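July 13, 2025

I have been meaning to write up how we do the bed here, mostly so I can stop explaining it by text message. It's a big bed, there are too many layers on it, and for a long time I just pulled the duvet up and closed the door. Then my cousin Rasha Khasawneh stayed with us in December and stripped and remade it before I was out of the shower. I asked her to show me. What follows is her way with a few changes.

First, the sheet. Ours is a plain white fitted one from Lallell. I bought 2 of them at the same time and they have held up well, though the elastic on the first is getting lazy at the corners. I do the head end first, both corners, then walk down and do the foot. If you do one side and then the other, you end up pulling the whole thing off again on the far corner. I don't iron it. Rasha does. We have agreed not to discuss it.

Next comes the duvet, and this is the part I changed. Rasha spreads hers flat over the whole bed. I sleep hot and I like to get in without hauling half of it aside, so mine gets folded.
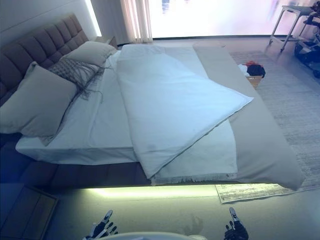 Folding a duvet lengthwise is easier with the long edge hanging off the side of the bed. Pull it all to one side, bring the loose half back over the top, and then slide the whole thing to the middle. It takes me two tries most mornings. Once it's a long rectangle running from the headboard end toward the foot, I flip one corner over on the diagonal, and that's as fancy as I get. The pale blanket goes under it, down toward the foot, with the fringed edge hanging over. I used to put the blanket on top and it slid off in the night. The gray-taupe runner goes along the side, and I let the end hang at the foot corner and leave it alone.

The runner came from Voyle. I wasn't sure about it when it arrived. It looked more brown on the website, and I had been planning on something closer to the base of the bed. Next to the headboard it works fine, so it stayed.

Now pillows. We have 3 kinds of pillowcase in the closet and I only like one of them, the loose white ones with the deep flap. The pillow goes in easily and they wash well. The trade is that they wrinkle as soon as you look at them. The other white set is from Illus and fits so tight that I have to hold the pillow under my chin to get it on. I keep those for guests, who only have to sleep on them.

To get a pillow settled in a loose case, hold it by the two corners at the open end and shake it down hard, then lay it on the bed and pinch each closed corner from the outside. If you feel empty fabric, the pillow hasn't reached the end yet. Pull the corner out and push the filling toward it with your other hand.

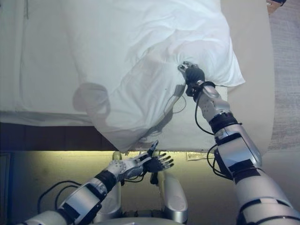
*White pillow in one of the loose cases, wrinkled and creased.*

I don't chase every crease. A couple of passes with the flat of the hand is enough, and most of them will be back by bedtime anyway.

The gray cushion with the long dark fringe goes on last. It's from Burnar and it is the one thing on the bed that I bought purely for looks. The fringe tangles in the wash, so I spot clean it with a damp cloth and comb it out with my fingers. I tried an old hairbrush once and pulled out a piece, so don't do that.

The light strip under the base was already set to that yellowish green and I haven't found the setting to change it. The remote is in a drawer somewhere. If I find it I'd like to try a plain warm white.

The whole bed takes me almost 6 minutes now, more on sheet day. I still need to replace the first fitted sheet before those corners give out, and I want to see if Lallell makes it in a deeper pocket. If anyone has bought the deep one, let me know how it fits.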